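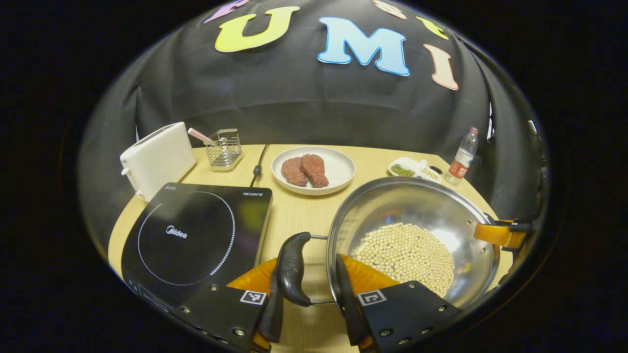
The Kirnetard divided dish keeps two seasonings apart at the table or next to the stove. It is white, small enough to sit beside a dinner plate, and has two compartments. Put green herbs on the left and a pale spice on the right, and both are within reach when the steaks go on. Holds 40 ml per side. Dishwasher safe.

Last updated: Monday, December 10, 2018

Comments

Nkechi Uzor: Does it come in a larger size?

Nam-gil Seok: Bought two. Good for salt and pepper.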